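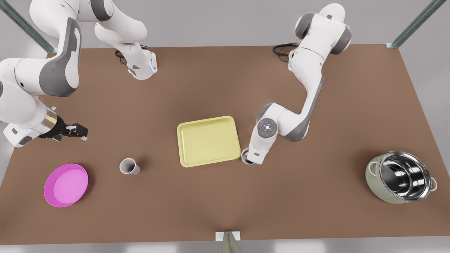 4. Fault during the table-clearing run

The task in the Jateo simulator was to place two white cups on the yellow tray. The run stopped at step 800 with a joint limit error on the left arm. The controller kept sending the old target for 13 more steps before the stop flag was read. Volodymyr Stasiv traced this to the order of calls in the main loop. In the view below, the left gripper is at the rim of the upright cup; the other cup lies tipped by the tray.
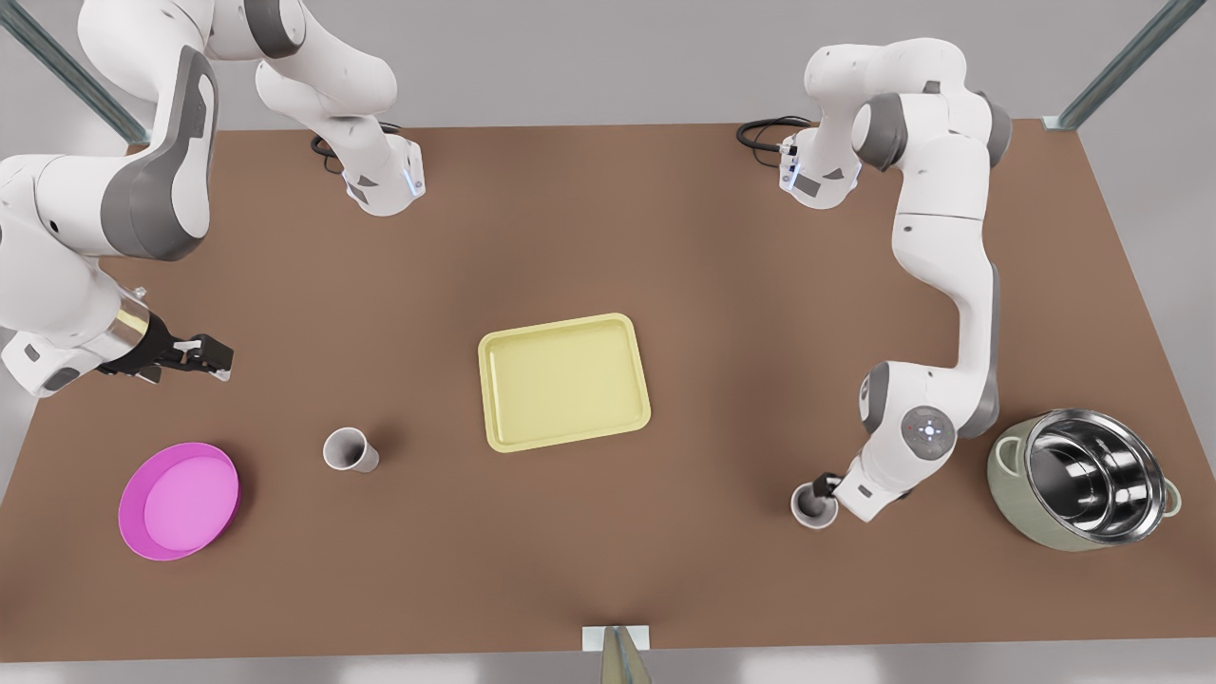
4.1 Change made

The flag is now read before each target is sent. Apolinar Zamudio repeated the run 4 times. The joint limit error came back in 2 of them, with no late commands. The cause of the error itself is still open.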